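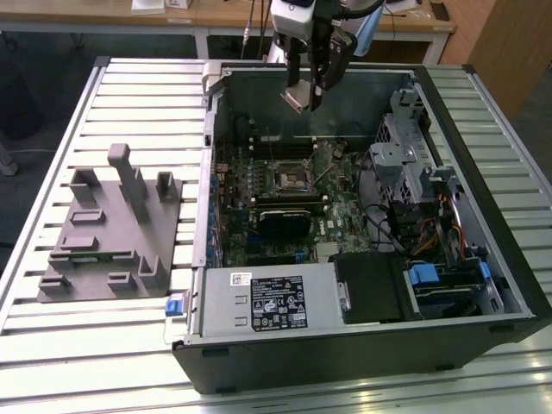
Is an old desktop worth keeping for a club newsletter?
Upendo Mfinanga

Our garden club in Skerkolen has been given an old office tower. We need something for the newsletter, the membership list and printing labels for the May plant sale. The repair shop in Grerkov quoted $200 to get it going with a new drive and more memory. We have 37 members and not much in the bank. Should we pay it, or put the money towards something newer?

12 comments

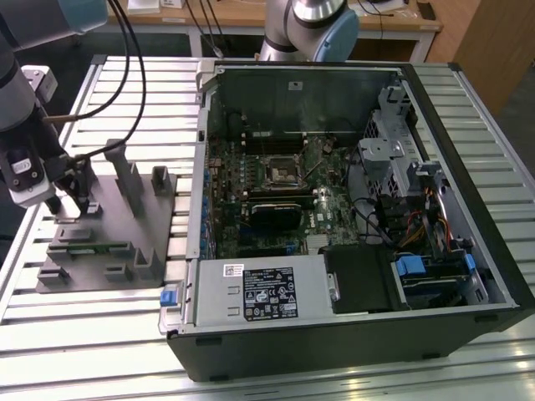 Dennis Mwaipopo reckons $200 is fair if it includes labour, but that you should get the quote in writing and ask what happens if it dies in a month. Check whether it can run a current, supported operating system too. If it can't, I wouldn't put your members' addresses on it.

Wekesa Odera

Depends what you're printing. We did our newsletter on an old desktop for years and the printer was always the trouble, never the computer. Ask at the council library as well. Ours sells off its old machines for $40, monitor included.

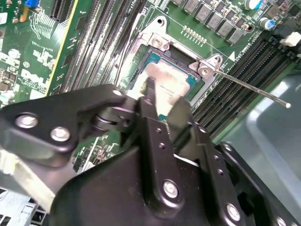 Does the old hard drive need to be wiped if the club is only going to replace it? Wipe it or have the shop destroy it, as there may still be office files on it. Some shops charge extra for that.

3 comments

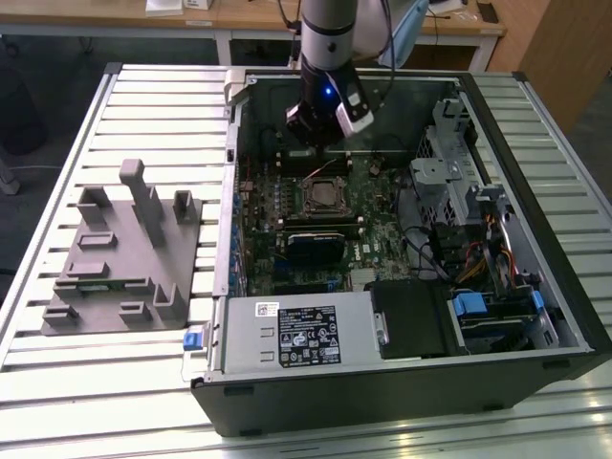
Rok Shehu | 21/07/2026

Don't bother. Get a second-hand laptop, then whoever does the newsletter can take it home. Take the tower to e-waste. Check the colour cartridges for your printer are still sold before you spend anything, I got caught with that.

5 shares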